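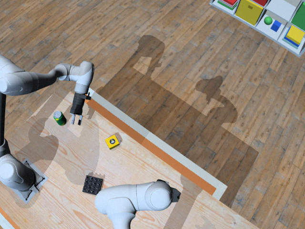
sim table, both arms loaded, gripper next to the can

vinetau_jaxon
ok so this is where the club project is at. Two arms in the sim, one table, Culton challenge rules. Left arm has the gripper on and it's parked right beside the green can. Second arm has nothing useful on it yet, just the bare flange. Task for the August round is pick up the can, stand it upright, then put the yellow cube on the black studded block. 3 minutes on the clock.

Problem is the can. It's lying on its side and every grasp I plan from straight above either closes on nothing or the can scoots off toward the table edge. 464 runs last night, 107 got it off the table. Cube is fine btw, cube works nearly every time

Anyone got a can grasp they're happy with?

rekha_c
what's your friction set to? default is way too low for the fingers, we hit the same thing

vinetau_jaxon
default. didnt know you could change it per finger

rekha_c
you can, it's in the gripper file not the world file. Took me ages to find. Bump the fingertips only, leave the table alone or everything starts sticking and the cube won't slide when you nudge it

sayce
Disagree a bit. Friction hides the real problem. Look at where the gripper is -- it's off to the right of the can, and if you're closing from there the first finger touches before the second and shoves it. Sort out the centring first, then touch friction if you still need to. Our year 11s cranked friction to something silly last year, got a lovely score at home, then the judges ran it on the Culton settings and they picked up zilch.

rekha_c
fair but he's on the default and the default is what the judges use isn't it?

sayce
No, judges' file has its own values. Section 2 of the rules, everyone skips it

vinetau_jaxon
i skipped it

mavis.l
Also check which way the fingers open vs which way the can is lying. You want to close across the short way. If your wrist angle is fixed in the script (ours was!!) it'll only work when the can happens to roll the right way, which might be your 107 right there.

vinetau_jaxon
oh. yeah wrist is fixed. I'm reading the can position but not its rotation. ugh

mavis.l
there you go lol

LaurierM
Different question, why have two arms at all if only one has a gripper? Rules let you run single. You're paying for collision checks on an arm that does nothing, and it's leaning in over the same bit of table as your black block. When we ran two our planner spent half its time avoiding itself.

vinetau_jaxon
plan is a flat pusher on the second one, so it holds the can steady while the first one grabs. MacPherson team did it that way I think? Laurier would you really drop it

LaurierM
I would yeah. At least til the single arm version is solid. Two arms with a bad grasp is still a bad grasp

rekha_c
nah keep it. The pusher idea is good and it's worth marks on the design sheet. Just park the second arm further back while you fix the can. Change one thing at a time tho

sayce
Agree with Laurier on this one. Marks for design are tiny compared with a clean finish inside the time.

rekha_c
tiny but we lost by less than that

mavis.l
Is the shelf in your collision list? The white one at the back with the ball and the boxes in it. We left ours out to save time and the elbow went straight thru it on the practice run. That's a penalty now

vinetau_jaxon
its in there. slow as anything but its in there

mavis.l
use one big box for the whole unit, you never reach into it for this task anyway

vinetau_jaxon
oh thats smart. ok doing: rotation first, then centring, then reread section 2, then maybe friction. Second arm is getting parked not deleted, sorry Laurier

LaurierM
your funeral. post numbers when you have em

vinetau_jaxon
will do, running it after practice. Colour thresholds can wait

Comments

kunley_parent: My daughter's just joined the Kunley club, is the sim free for students at home or only on the school computers?

rekha_c: free at home, ask your club lead for the login. Needs a half decent graphics card or it crawls

tallboy_dan: same can problem on our side, reading rotation fixed most of it. Still drops it on the way upright somtimes

Contact the moderators | Copyright Vinetau Student Robotics Forum | Back to top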